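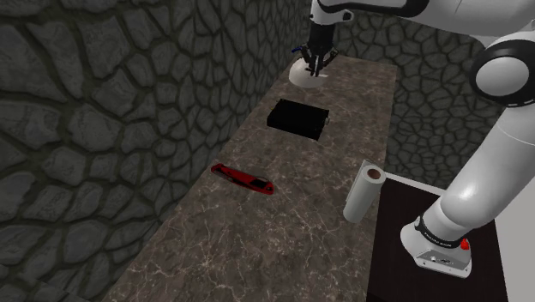
Sernberg发布台面家务仿真测试结果：多数任务机器仍做不完

Brirnside，2018年7月28日——Sernberg今天公布Dralluver测试项目的第一批结果。该项目用仿真环境检验单臂机器人处理厨房台面和小型操作台日常杂务的能力，包括拿取、摆放、归位、递送和简单清理。本轮共计入2564次有效运行，其中405次从头到尾完成了规定动作，总完成率不到六分之一。

Sernberg认为，这一结果说明目前的机械臂加两指夹爪方案可以承担台面上的一部分单步工作，离独立收拾一间厨房还有明显距离。公司暂时没有根据这批结果推出家用产品的计划。

测试内容

Dralluver测试题库收录200项任务，每一项都用一句普通人会说的话写成，例如“把碗挪到纸巾旁边”“把刀收到台面里侧”“把盒子摆正”。题目从Brirnside本地住户和几家小型加工作坊交来的杂务记录中整理而来。整理时去掉了需要两只手配合的动作，也去掉了涉及明火、开水和通电设备的动作。擦玻璃、叠衣服、铺床不在本轮范围内。

任务运行在200种台面布置上。布置之间的差别包括台面纹理、墙面材质、物品种类、物品朝向以及机械臂底座与台面的相对位置。常用物品有碗、纸巾卷、扁平的盒子、美工刀和折叠刀。大理石纹和石墙背景使用得比较多，原因是这类表面花纹杂乱，识别程序容易把细小物品的边缘和石纹混在一起。

所有运行均在计算机仿真中进行，没有使用实体设备。每次运行开始时，系统给机器一句任务说明和相机画面，之后不再提供人工提示。机器在规定时间内把物品放到规定位置并松开夹爪，记为完成。物品掉落、推倒其他物品、夹住后无法松开，或者时间用完，都记为未完成。中途掉落后自行捡起并继续做完的，仍记为完成。

哪些做得来，哪些做不来

完成情况在不同任务之间差别很大。碗类物品的表现最好。碗口有边，夹爪只要有一指伸进碗内就能夹住碗壁，位置偏一点影响不大。只要求把碗平移到台面另一处的任务，在各种布置下完成得都比较稳定。碗里装有东西时，表现明显下降，常见的情况是碗被提起后倾斜，里面的东西撒到台面上。

纸巾卷的表现居中。直立的纸巾卷容易定位，但外径较大，夹爪张开后余量不多。机器从侧面靠近时常把纸巾卷碰歪，歪了以后再夹，成功的次数就少得多。改从上方夹住纸芯边缘的做法效果好一些，但程序选择这种做法的时候不多。

扁平物品是失分较多的一类。平放的盒子高度低，与台面之间没有空隙，夹爪要压得很低才能夹到侧面。压得过低会碰到台面，系统随即停止动作。人遇到这种情况通常会把东西拨到台边再拿，参加测试的程序里很少出现这样的动作。

刀具类任务完成得最差。美工刀和折叠刀都细长光滑，夹点稍偏，刀身就会转动。夹起来以后，刀身朝向往往与放置要求不一致，需要在空中调整，或者放下重新夹。多数运行在这一步用完时间。折叠刀外形又比美工刀复杂，刀柄外面可能露出小件，识别程序对刀身边界的判断不稳定，同一把刀换一个角度，给出的夹取位置就不一样。

出于安全考虑，刀具类任务全部按刀具收纳的要求评分，不包含切割、削皮或拆包装。Sernberg不建议任何单位依据仿真成绩让机械臂在有人的环境中使用刀具。

多步任务

题库中有一部分任务需要连续做几件事，例如先把盒子移开，再拿后面的碗，最后把盒子放回原处。这类任务的完成率远低于单步任务。记录显示，第一步通常没有问题，从第二步起误差逐渐积累。物品在第一步被移动后，实际位置与程序记下的位置有偏差，后续动作仍按旧位置执行，结果夹空。

还有一种情况比较常见：机器做完了主要动作，漏掉收尾动作。任务要求“拿出来用完放回去”，机器拿出来之后就停下了。按评分规则，这样的运行记为未完成。Sernberg在讨论中曾考虑给这类运行记部分分，最后没有采用。对住户来说，东西没有放回去，这件活就没有干完。
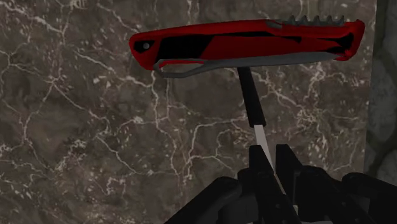
Mazurek认为这套评分偏严。Mazurek为本轮测试提供了夹取程序，在提交给Sernberg的书面意见中表示，车间和家庭对“完成”的理解并不相同。操作台上的工具只要递到手边就有用，放得正不正是其次，把没有归位的运行一律算作失败，会低估机器在车间里的实际价值。意见还提到，两指夹爪处理细长物品本来就吃亏，换用其他形式的夹爪，刀具类的成绩可能会有变化，建议下一轮允许参加方自选末端工具。

Sernberg的答复是，下一轮将把家庭任务和车间任务分开计分，车间任务增加“递到指定区域”这一档。自选末端工具的建议暂不采纳。目前题库的目的是比较不同程序在同样硬件条件下的表现，更换夹爪会使各方成绩失去可比性。双方将继续讨论是否另设一个不限硬件的组别。

对家庭用户意味着什么

在项目征集杂务记录期间，住户提得最多的问题是什么时候能买到会收拾台面的机器。Sernberg目前无法给出时间。从本轮结果看，有几类事情在条件固定的情况下可以考虑交给机器，例如在固定位置之间搬动空碗，或者把直立的容器排到一边。条件固定是指台面上东西不多，物品之间留有空隙，机械臂底座不移动，周围没有人和宠物走动。

一般家庭的台面很少满足这些条件。住户交来的记录里，台面上往往同时放着餐具、调料、信件、充电线和没有拆的包裹，而且每天都在变。本轮布置中物品最密的几组，完成率也最低。

速度也是需要考虑的问题。即使是做得来的任务，机器所用的时间通常也比人长。程序在靠近物品前会反复调整位置，遇到识别结果不确定时会停下来重新判断。对于不着急的活，例如夜间整理，慢一些可以接受。饭前饭后需要马上腾出台面的时候，人自己动手要快得多。

对小型车间意味着什么

车间的情况略好。操作台上的工具种类有限，摆放位置相对固定，照明也比家里稳定。参加征集的作坊表示，他们最希望机器代做的是收工后的归位：把散放的刀具、量具和零件盒放回原来的地方。这件事每天都要做，占时间，又没有什么技术含量。

但归位恰好涉及本轮表现较差的两类物品，也就是扁平物品和细长物品。Sernberg建议有意尝试的车间先从工具的放置方式入手，例如使用带凹槽的托架，让刀柄与台面之间留出空隙，或者给扁平盒子加一个可以夹持的提手。这类改动成本不高，对人取用工具也没有妨碍。仿真中的少量补充运行显示，盒子有了提手以后夹取明显容易一些。补充运行不计入本次公布的数字。

结果的局限

仿真与实际之间存在差别。仿真中的摩擦、碰撞和物体变形都经过简化，纸巾卷在仿真中不会被捏扁，碗也不会因为沾了油而打滑。物品之间的接触有时会出现实际中不会有的情形。因此，本次公布的完成率不宜直接换算成实体机器人的完成率。两者之间的差距有多大，需要用实体设备另行测试。

此外，本轮只用了一种构型的机械臂和一种夹爪，任务说明也只有一种语言。任务由仿真系统自动判分，对系统标为存疑的运行进行了人工复核，复核后仍无法判断的没有计入有效运行。

后续安排

Sernberg将于8月公开全部任务说明、台面布置文件和逐次运行记录，供研究单位和设备厂商免费使用。未完成的运行同样保留完整记录，并注明中止原因。公司希望使用者重点查看这一部分，其中关于扁平物品和刀具的记录较为详细。

第二轮测试的题目正在整理，计划加入抽屉、柜门和带盖容器，并增加物品密集的台面布置。Brirnside的住户和作坊仍可提交杂务记录，写明要做的事、涉及的物品和平时的做法即可，不需要附照片。已经提交过的不必重复提交。

关于Dralluver

Dralluver是Sernberg设立的台面杂务仿真测试项目，内容包括任务题库、台面布置和评分程序。项目面向机器人程序开发者、设备厂商以及关注家务和车间自动化的单位。

关于Sernberg

Sernberg位于Brirnside，从事仿真软件开发和机器人程序测评，客户以设备厂商和小型加工企业为主。

联系我们 | 新闻中心 | 版权所有 © 2018 Sernberg 保留所有权利 | 返回顶部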